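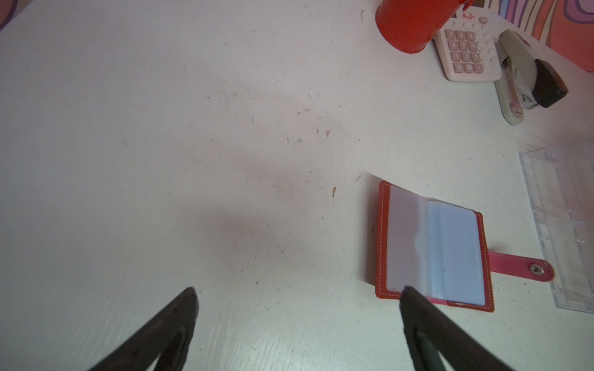 Open card holder, red cover with white stitching, clear sleeves inside.

Staff Forum > Administration > Records and Stationery
Subject: Retention of business cards received from outside parties
2943 views, 14 replies (6 shown)

This site uses cookies to keep you signed in. By continuing to browse you accept their use. Accept | Settings

L_Cabrera
Posted 16/11/2000

Colleagues,

The Records Office has been asked to state its position on business cards collected by staff in the course of their duties. The present guidance covers correspondence, contracts, and telephone logs. It does not mention cards at all, and practice between the departments has drifted apart.

The following is proposed for adoption at Braden and at the Mangubat annex:

Cards received at meetings, trade shows, or site visits are to be treated as office property once the name has been used for any office business. The details are to be entered in the shared contact register within six working days. The card itself may be kept by the member of staff in a holder or album until the end of the calendar year, after which it is to be sent to Records or destroyed.

Comments are invited before the text goes to the department heads. Please confine remarks to the substance of the proposal. Spelling corrections may be sent to me directly.

Leonora Cabrera
Records Office

jlynch_purchasing
Reply 1

Purchasing cannot support the proposal as drafted.

A buyer's card file is a working tool built up over many years. I have cards from suppliers who have changed their names twice, and the older card is often the only place where the former name, the former address, and the direct line of the person who handled our account appear together. When the Nulent invoices were in dispute, we settled the matter by calling a retired sales manager whose card had been in my desk since before the office moved. No register entry existed for him. Under the proposed rule the card would have been destroyed.

I would also question the phrase "office property." Cards are handed from one person to another. Many of mine carry a home number written on the back as a courtesy, and I do not believe the writer intended that number to be placed in a register open to all departments.

Jarlath Lynch

N. Malabanan
Reply 2

I must respectfully disagree with Mr. Lynch. The example he gives argues for the register. Had he been on leave when the dispute arose, no other member of staff could have located the retired sales manager, and the matter would have waited for his return.

When my predecessor left Accounts, his cards left with him. We spent most of August rebuilding a list of contacts at the regional banks by telephone. I would not wish another department to repeat that exercise.

I do accept the point concerning private numbers. The draft should state that handwritten additions are not to be entered without the consent of the person concerned.

Noel Malabanan
Accounts

NAHamid
Reply 3

May I raise the question of storage, which the draft passes over with the words "holder or album"?

Front Desk receives more cards than any other department. Our last count, taken when the drawers were cleared, was 1157. We have tried rotary files, index boxes, ring albums, and folding holders with clear sleeves. The rotary file was quick to search, but cards had to be punched or stapled to a backing, and this spoiled them. The ring albums are satisfactory for sorting by company. The folding holders are convenient to carry to meetings and unsuitable for anything larger, as staff begin placing two and three cards in one sleeve and the cards behind are forgotten.

There is a further difficulty with some clear sleeves. Where cards have been left in them for several years, the ink has lifted onto the plastic and the telephone number can no longer be read with confidence. If Records intends to hold cards for any length of time, I would ask that the type of sleeve be specified and that the cost be met centrally.

Nawal Abdel Hamid
Front Desk

jlynch_purchasing
Reply 4

Miss Abdel Hamid's remarks on sleeves are useful, and I agree with them. We had the same trouble with the Skikon albums and returned to index boxes.

In answer to Mr. Malabanan: I was not on leave, and the dispute was settled in one afternoon. I have no objection to a register. My objection is to the destruction of the card. A register entry is copied by hand, and hands make errors. I have checked 14 entries in the present register against my own cards and found that three had wrong digits. The card is the original document and should be treated as such.

Jarlath Lynch

R_Dumlao
Reply 5

Speaking for the Mangubat annex, we have no strong view on whether cards are kept or destroyed. Our concern is the six-day limit. The annex has one terminal with access to the register, and it is in use for inventory on most mornings. Staff returning from a trade show may bring back a large number of cards, of which very few lead to any business. Entering all of them would be a poor use of time.

I suggest the limit should run from the date on which the contact is first used. I suggest also that the date and place of meeting be written on the card in pencil at the time it is received. We have done this at the annex for some years, and it has proved more helpful than any filing system we have been given.

Renato Dumlao

L_Cabrera
Reply 6

I am grateful for the replies received so far. The draft will be amended as follows.

Handwritten additions will not be entered in the register without consent. The period of six working days will run from first use of the contact, as Mr. Dumlao proposes. Penciled notes of date and place will be recommended but not required.

On storage, Records will obtain samples of sleeves and report back. Departments should make no new purchases of albums in the meantime.

On destruction, I am not yet persuaded by Purchasing. Wrong digits in the register are a reason to check the register, and Mr. Lynch is asked to forward the three entries so that they may be corrected. I am prepared to consider a longer period for supplier cards only, if Purchasing will put forward a figure. The words "office property" will remain unless legal advice is given to the contrary.

Leonora Cabrera
Records Office

Show remaining replies (8)
Share (6) | Print this thread | Report a post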